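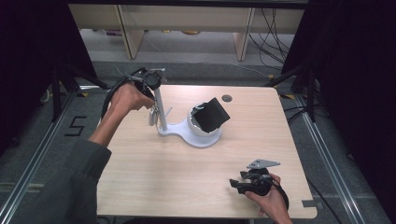 Sourdough starter smells like nail polish after two weeks, throw away?

gatowbaker
Joined: January
Posts: 3

Hello all. I write from a small flat, so please excuse if I use the wrong baking words, English is my third language. I have a rye starter which I feed one time per day in the evening, same weight of flour and water. In the first week it was very nice, it smelled like yogurt and apples. Now when I open the jar it smells like nail polish remover. There is also a thin gray water on the top. No pink color, no fur. My kitchen is warm because the heating pipe goes behind the counter and I can not turn it off.

My questions: is it dangerous, and must I start again from zero? I would be sad to do it, I have become a little attached to this jar.

Odair Aguiar
Posts: 877

Please do not throw it away. The smell is hunger. In a warm kitchen the starter eats all the flour long before the evening, and then it sits many hours with nothing. The gray water is the same story. I pour it off, other people stir it in, both are fine.

Feed it two times per day for some days and give more flour each time. I keep one spoon of old starter and add five spoons of flour and the same weight of water. If you see pink or orange, or mold with hair, then it must go in the trash, also the part which looks good.

crumbandcrust
Posts: 337

I do not agree with five spoons. For a weak starter this is too much fresh flour at one time, and you dilute the yeast. I would go one to two to two, morning and evening, and only increase when it doubles every time. I did the big feeding once with a young starter and it was flat for days.

Odair Aguiar
Posts: 877

But this one is not weak, I think. It is warm and it is rye, and it was rising well in the first week. With one to two to two in such a kitchen it will be hungry again before lunch, and gatowbaker possibly goes to work. How long does it need until it is at the top, gatowbaker? You can put a rubber band on the glass at the height where it starts.

gatowbaker
Posts: 3

Thank you both. I did the rubber band. I fed it at 7 in the morning and at 11 it was already more than double. When I came home it had fallen down and there were marks on the glass. So I believe it is strong and only hungry.

I can put it in the bedroom, where it is cooler. Is white flour also possible? I have a bag of 700 grams from Vovon which I should use up.

crumbandcrust
Posts: 337

Four hours is quick, I take back the word weak. Then Odair's way is okay for you. I still think people give this advice too easily to beginners who have a starter of four days.

White flour is possible and it slows things down a bit. Change it slowly, half rye and half white at first. And the bedroom is a good idea if you can live with the smell.

safavi_k
Posts: 3

Why does everybody keep it outside all week? Mine stays in the fridge and I feed it on the evening before I bake. It smells sharp when it is cold, but after two feedings it is sweet again. Less flour is wasted this way.

Odair Aguiar
Posts: 877

Fridge is good, but I would first make it healthy for one week and then move it. And leave the lid loose, please.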